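Cleaning white basins and black faucets — quick notes

Got 12 minutes? Enough for one basin and one faucet if you don't stop to look at your phone. Doing these in the order I do them, no particular science.

First, clear the rim. Everything off. Soap, cups, the toothbrush mug, whatever lives there. Wiping around stuff leaves rings and then you're scrubbing rings next week.

Dry dust first — hair, grit, lint. A dry microfiber or a barely damp paper towel. Grit plus a wet sponge scratches a glossy finish and you won't see it until the light hits sideways.

Then warm water, drop of dish soap, soft sponge. Yellow side only. No green side, no powder, no magic eraser on anything shiny (it's a very fine abrasive, it dulls the gloss over time, ask me how I know).

Black faucets. People wreck these. No vinegar, no lime remover, no bleach spray drifting over from the tub. The black is a coating on most of them and acid gets under it at the edges. Soapy cloth, rinse cloth, dry cloth. Dry is the part that matters. Water spots on black show up like chalk.

Gooseneck ones — do the inside of the curve too. Fold a cloth in a long strip, loop it under the neck, pull back and forth like you're shining a shoe. Takes seconds. The drips run down and collect at the bottom so finish there, old toothbrush around the base, dry again.

Crust on the tip where the water comes out: unscrew the aerator if it unscrews and soak just that peice in a cup, away from the faucet. Half an hour, rinse, back on hand tight.
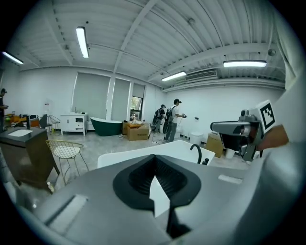 Marichka Dmytriv

Long wide rim like that, go end to end in one straight pass with the squeegee, starting away from the faucet. Short strokes leave lines. Then a dry cloth behind the faucet base where the squeegee can't get in.

Overhead tube lights are good for checking, crouch down so the shine runs along the rim and you'll catch every smear. Shades down helps too, less glare coming at you from the side. In daylight I miss half of it.

Salma Belhaj wrote in April asking about car wax on the rim. Skip it. Gets slippery, and it yellows in the corners if you dont buff it all off.

Cloths: wash seperately, no fabric softener, hang dry. Softener makes them smear.

Next up — grout, when I get to it.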